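Losville service desk
Ticket 3727
Product: Furon hand-held grippers, garment handling set
Site: Nerkwood
Status: Open – awaiting change to work instruction
Summary: Fold records rejected at the corner check, operators reporting sore wrists

The site moved its folding staff from finished piecework to demonstration work in November. Operators fold garments with the grippers and the recordings go to the automation group at Mansour, who use them to train the folding cell. Of the last batch, 668 records were submitted and 42 came back marked "corner not held". Operators are paid per accepted record, so the site has asked for this to be treated as urgent.

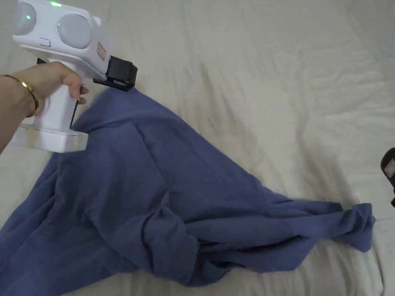 Posted by: Losville field support
Updated: 21 July 2022
Category: Hardware / Working practice

Checks carried out on site:

Jaw closure tested on both units. Full travel, no play in the pivot. Firmware current. Swapping left and right units made no difference to the rejection rate, so a faulty jaw is ruled out.

Trigger force measured within limits. Operators hold the trigger for the whole of the spreading step, which the old manual method never required. Wrist complaints are consistent with this.

Rejections are grouped at the start of the task, when a garment is picked up from a crumpled state. The jaw closes on several layers, the hem slips, and the operator re-grips. The checker reads the second grip as an error. Experienced folders re-grip more often than new starters – they are used to correcting by feel, and the gripper gives them very little.

Workaround: open out the garment first, then take one lower corner in each jaw and draw the hem straight before starting the fold. Hold for 3 seconds. Do not pull hard.

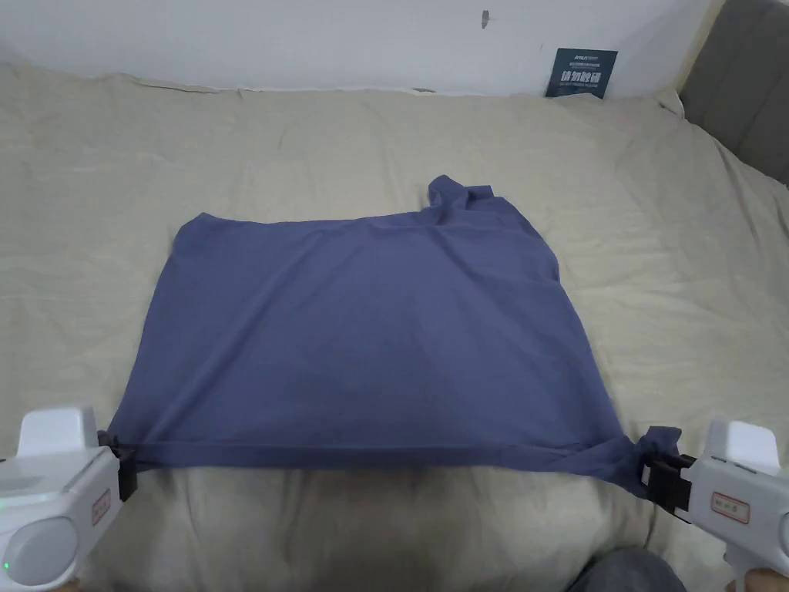 Nerkwood floor team replied that the workaround is fine as a method but adds time to every piece, and the rate has not been changed to allow for it. They also asked whether a re-grip is really a fault, given that the folding cell will have to recover from a slipped hem as well.

Second point passed to Mansour. If re-grips are accepted, the checker threshold can be altered remotely and no site visit is needed. The rate is outside the scope of this desk and has been referred to the site manager.

Outstanding actions:
Mansour to confirm rule on re-grips.
Site to add a rest break between batches and log any further wrist complaints under this ticket.
Losville to quote for the lighter trigger spring.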